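Bedspread
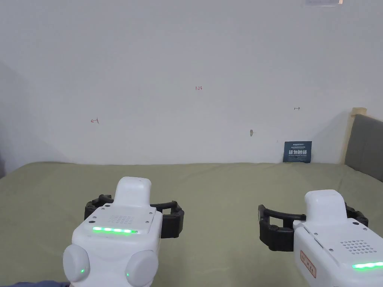
A bedspread is the top covering of a made bed, laid over the sheets and blankets (or over a duvet) to keep them clean and to give the bed a finished look. The word is used loosely, and in many homes it overlaps with coverlet, counterpane, throw and quilt. In the stricter sense a bedspread is large enough to cover the pillows and hang close to the floor, while a coverlet is smaller and stops partway down the sides.

Name

The oldest of the common English terms is counterpane, which survives in nursery rhymes, in old inventories and in the speech of people who grew up with one. Bedspread became the everyday word later. In the Poronthorpe district, cover-over is still heard for any cloth put on a bed in the morning and taken off at night.

Materials and weave

Cotton is the usual choice: it washes well, takes dye evenly and has enough weight to lie flat. Linen is cooler and creases more readily, a quality many people are fond of. Wool spreads are warm and heavy, and candlewick - a cotton cloth covered in tufted lines or patterns - is one of the most cheerful fabrics ever put on a bed, soft under the hand and wonderfully hard-wearing.

Woven spreads get their pattern on the loom. Matelassé has a raised, puckered surface that looks stitched but is made entirely in the weaving, a lovely piece of ingenuity. Plain spreads depend on colour and on the fall of the cloth, and even a slight wrinkle shows on them more than it would on a patterned one.

Colour

White was long the standard, partly for ease of boiling. Muted greens, and sage in particular, are now widely used in bedrooms with white walls, where they add colour without darkening the room. Sage also sits comfortably beside grey upholstery and pale wood. Strong sunlight will fade most greens, so a spread on a bed near a window is often turned end to end every few months.

The Warnberg spreads

The weavers of Warnberg made a heavy cotton spread known as the Warnberg double, woven in two widths and joined down the middle by hand. At its busiest the town turned out nearly 1,000 of them a year. The joining seam was meant to be seen, and the best examples match so closely across it that the pattern seems to run straight through. The Skurkow mill later produced a seamless version on wider looms. It was lighter and easier to wash, but collectors still hunt eagerly for the older kind! The textile room at Poduval House holds 8 doubles, 3 of them with their original fringe.

Laying and care

On a bed set against a wall, the far edge is placed first and the cloth drawn forward, then smoothed from the middle outwards. The sides should hang level. Some people fold the top back and bring it over the pillows, others leave the pillows on show.

Cotton spreads can usually be machine washed, though a large one needs a roomy drum. Candlewick should be shaken hard while damp to lift the tufts. Wool is best aired outdoors and brushed. For storage, a spread is rolled or loosely folded with the right side in, and refolded along fresh lines each January.

See also: Blanket, Candlewick, Quilt, Valance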